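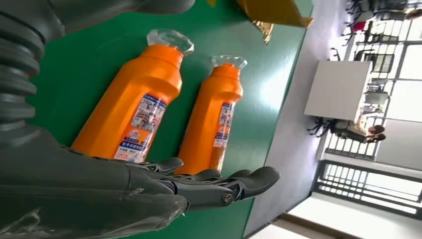 Figure 2. Photo: Randi Tangen

3.2 Search area and line plan

Starting point was the last logged position of the supply ship Jodidley, taken from the mate's notebook. One fix only, by sun, under poor sky. The notebook gives no time for it, just "forenoon". We took that as anything between 8 and 12, and let the pack drift do the rest.

Drift was rebuilt from the weather log kept at the Drerside hut. Wind twice a day, direction to the nearest eight points, force by eye. Gaps in December, five days with no entry at all. Those were filled by carrying the last reading forward, a crude fix, see 4.1 for what it does to the southern edge of the box. No current data from the period exists so the modern mean was used.

The result is a long thin box, northeast to southwest, with the likeliest ground in the northern third. Depth across it 300 to 560 m. Bottom mostly soft mud with dropped stones, a few old iceberg scours crossing at an angle. Scours matter here. A keel dragging through would have broken up a wooden hull and spread it, and a spread hull gives a weak sonar return that looks a lot like stones.

Lines were planned along the long side of the box, to keep the number of turns down. The research vessel Oria does not turn well in brash ice and each turn cost us the towfish altitude for a while after. In all 111 lines were drawn up. Not all were run. Ice closed the western side on the Friday and did not open again before we had to leave, so coverage there is partial and the map should be read with that in mind.

Overlap between neighboring lines was set generous on the north end and cut back further south. Petchrat argued for even overlap over the whole box, which would of been cleaner for the statistics. Ship time decided it.

3.3 Target sorting

Contacts were marked twice, once on watch and once ashore, by different people (Tangen on board, Theerawat Petchrat ashore). Neither saw the other's marks until both lists were closed. A contact went forward if it was on both lists, or on one list with a clear shadow. Long straight edges scored up, lone round returns down. Contacts inside a scour were kept whatever their score, for the reason given above.

Disagreements mostly over the Masilela bank, where stone fields are dense and the shadows run togehter. These were settled side by side at the screen. Final list and scores in the appendix, positions held back to protect the site.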